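Vidmar project report, team Trivalside

Goal

Teach a two-arm policy to fold laundry from human demos. No teleop — people just hold the grippers and do the chore at home. Target was 1,000 demos by November. We got 500, mostly shirts.

Collecting

Two hand-held grippers per person, one in each hand, camera on each. Real bedrooms, not the lab. Mustard-yellow shirt laid flat on the bamboo mat, dark clothes and folded stacks left nearby as clutter.
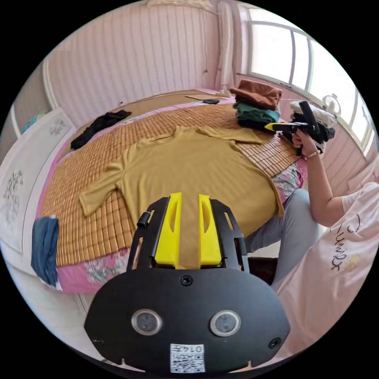

Why not just record in the lab?
Lab tables all look the same, and our first policy fell apart on anything with a pattern under the cloth.

Each demo got a start label (flat or crumpled) by hand. Slow. Crumpled starts are harder, the sleeves hide the collar and the policy has to find an edge first. The long-sleeved yellow one, bunched up in the middle of the mat, goes in the crumpled set.
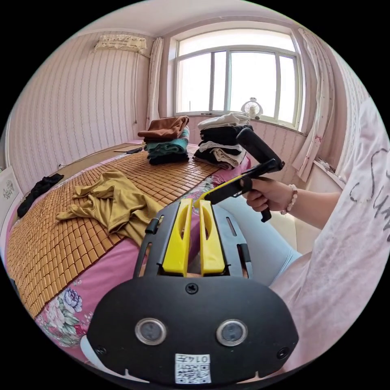

Results

Trained on the Domulthorpe baseline, same settings. Flat starts: 59 percent folded ok. Crumpled: much worse, didnt finish enough runs to give a fair number. Most common fail was grabbing the mat along with the hem.

To do

More crumpled starts. Fix time sync between the left and right cameras — it drifts on long demos. Rerun on the Nakthorpe set if we get acess.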